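Re: Draft 2 of the bench rules – bottle tasks
From: Hyun-seo Cheon
To: bench-practice list
Date: July 24, 2019

Kittipong Wattanapong wrote:

> I read section 4 of the draft twice and I still can't tell when a trial
> has to be thrown out. It says the operator "should reset the table to the
> start state." Which start state? At Murkilgate we had a run of 60 trials
> where two operators read that line two different ways, and we could not
> use the numbers side by side. Also, does a bottle lying on its side count
> as a fault or as a start position? The draft uses "down" for both.

Fair points, all of them. I have rewritten section 4 and the short version is below. The full text goes out with draft 3.

First, the word "down" is gone. A bottle is either upright or on its side, and the trial sheet says which one is the start position. If the sheet says on its side, then it is a start position and no fault is logged. If the sheet says upright and the bottle is on its side at the start check, the operator logs it and does not begin.

Second, the start check is done from the wrist camera as well as from the fixed one. The wrist view often takes in only part of an object, and people have been passing a start position on the fixed view alone. With a bottle on its side, the cap end has to be in the wrist view. The base may be out of it.
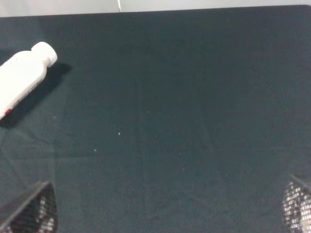

Selvaraj Cassim asked me off list whether the cap rule is too strict for short arms, and said Skunedier would fail it on a third of their layouts. He would like "cap or base" in place of "cap." My worry is that a white base against a pale wall is hard to judge, but I am willing to put his wording in as an option if the trial sheet names the end that was used.

Third, the cloth. The old text said "plain dark cloth, flat." Nobody's cloth is flat. Draft 3 allows fold lines and soft creases, and allows lint. It does not allow a ridge high enough to tip or roll an object. Kyung-tae Kang has a simple test for this from Prombridge and I have copied it into the annex.

Fourth, spacing. When two bottles are on the table, the sheet has to name the target. The start gap between the target and the other bottle is at least 60 mm, measured at the closest point. The 10 mm in draft 1 was a typing error that went out to everybody, and I am sorry for that.
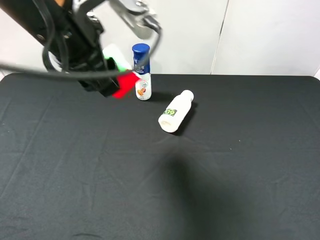 The gap applies to the start position only. Once the arm is moving, the gripper may come as close to either bottle as the task needs. Contact with the bottle that is not the target gets logged as contact, and the trial still counts unless that bottle leaves the cloth.

Speed near the table is still open. The draft has 200 mm per second for approach and 400 for free travel. Chae runs slower than that on approach and would like the lower figure written in. I would leave the limit where it is and let each site go under it, but the site has to write down the speed it used.

Kittipong, could you try the new start check on a few of your old Murkilgate sheets and tell me where two people would still disagree? Send the sheets as they are, no need to clean them up.

Comments on spacing and speed to the list, please. Typos can come straight to me.

Hyun-seo Cheon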